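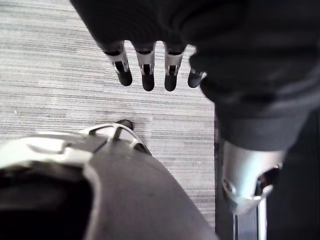 17 Nov 2024. Notebook, acoustics bench

Reverb time in the Holloway room, second attempt. The September set was thrown out: the noise floor was too high below 250 Hz to get a usable decay, and the balloon bursts were not repeatable. Swept sine this time, Zidby source on the low stand, two mic positions, both at seated ear height.

Volume taken from the drawings as 230 cubic metres. The drawings predate the dropped ceiling over the door end, so the true figure will be a bit lower. Not corrected yet.

Settings: 20 s sweep, 5 s tail, averages of 2. Ventilation off at the wall panel. Fridge in the kitchenette still audible as a hum at position B. Left it on for the first run, off for the rest.

Position A decays are clean in every band from 250 Hz up. T20 and T30 agree well at mid frequencies. Position B has a double slope at 500 Hz and 1 kHz, early part steep, late part shallow. Looks like coupling with the corridor through the gap under the door. Stuffed the gap with the grey foam offcuts and repeated. Late slope got steeper but did not disappear. Second suspect is the pair of parallel plaster walls. A clap at B gives a faint flutter, none at A.

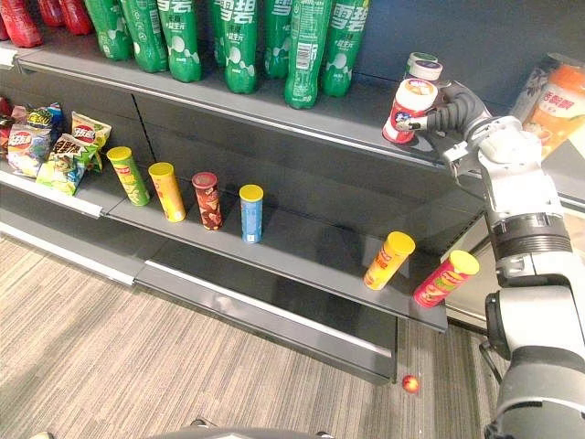

Elikem Annan thinks the door is a red herring and would look at the ceiling void first, given that the tiles at that end are thin and the void runs the full width of the room. Fair point. The double slope is strongest at the end with the dropped ceiling. Test: lift a few tiles, repeat position B, then put 50 mm batts on top of the same tiles and repeat again.

Files are in the Gullel folder, last good run is 1555. Ignore the one before it, the input clipped on the sweep start and I forgot to delete it. The Indik preamp gain knob is loose and drifts when the case is bumped, so tape it once the level is set.

To do:
Recheck volume with the laser measure
Tile test as above
Calibrator back on charge
Ask for the fridge to be off overnight before the next run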